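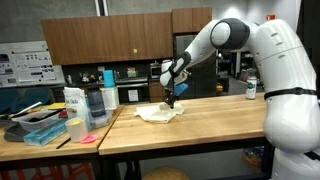 Figure 1. Robot gripper and crumpled white cloth on a butcher-block table.

4. Free throws after a long stint

I came to this part of the study with a hunch I've had since my own bench-warming days: players who have been on the floor for a long stretch miss free throws short. Coaches say it all the time. You hear it in every gym in the Vomarside league (usually shouted), and I wanted to see whether the game logs back it up.

The sample is 51 regular-season games, all played under the same rules and with the same ball. From those games I pulled 1000 free throws. I stopped at that number on purpose, before looking at any results, so that I couldn't keep adding games until I liked the answer. Technical foul shots are left out. The shooter on those is picked by the coach, and coaches pick whoever is hot or rested, so they would muddy things badly.

For each shot I wrote down the shooter, the quarter, the score, and how much game clock had run since the shooter last checked in. That last one I call the stint. A timeout doesn't reset it, and neither does the break between quarters, although halftime does. I went back and forth on the quarter break! In the end I kept it running, mostly to match how the Ganatard scorekeepers already fill in their sheets.

A miss counts as short if the ball hits the front rim first or doesn't reach the rim at all. Everything else is long or wide. I coded every miss from game video, and for 200 of the shots I did the coding a second time in July, with the first set of answers hidden from me. I disagreed with myself on 4 of them, all balls that seemed to touch the front and the side of the rim together. Those 4 stay in the make-or-miss counts but drop out of anything that uses the direction of the miss.

4.1 What the logs show

The plain version is that long stints and misses do go together, but the link is a lot weaker than the shouting would suggest. Most of it comes from the big men. Take out the centers and the line goes nearly flat for guards, who shoot much the same after a long run as they do fresh off the bench. Short misses behave a little differently. They creep up for everybody as the stint gets longer, guards included, so the coaches are onto something there even if the makes and misses don't budge much.

I was surprised by the first shot of a pair. I'd expected the second to be better across the board (you've just had a practice try, after all), and for rested players it is. For players deep into a stint the gap shrinks until I can't tell it from noise. One reading is that tired legs cancel out whatever you learn from the first shot. Another is that tired players rush the second one. My logs don't have the time between shots, so I can't choose between the two, and I'd love to see somebody with better video take a swing at it.

Score mattered less than I figured. Close games have longer stints, simply through coaches leaving their starters out there, and once stint length is in the model the close-game effect mostly goes away.

The Hrytsenko Arena games gave me some trouble. The clock operator there started late after several inbound plays, which makes stints look shorter than they were. I ran everything with and without those games. The pattern for centers holds up either way, and the one for first and second shots gets a bit fainter without them.

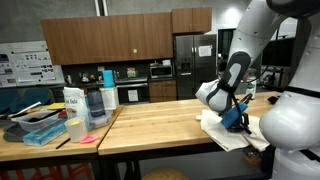
4.2 Things I would do differently

The biggest gap is practice. A player who has shot around for an hour before a Wednesday night game looks perfectly fresh in my data, and I have no way to fix that after the fact. Fouls are another one. Hard contact right before the whistle must do something to the next shot, and my sheets only say that a foul was called.

I'd also like more women's games. The Gisten division keeps good logs and would be the natural place to go next, though its sheets record substitutions by the whistle instead of the clock, so the stint measure would need some rework first.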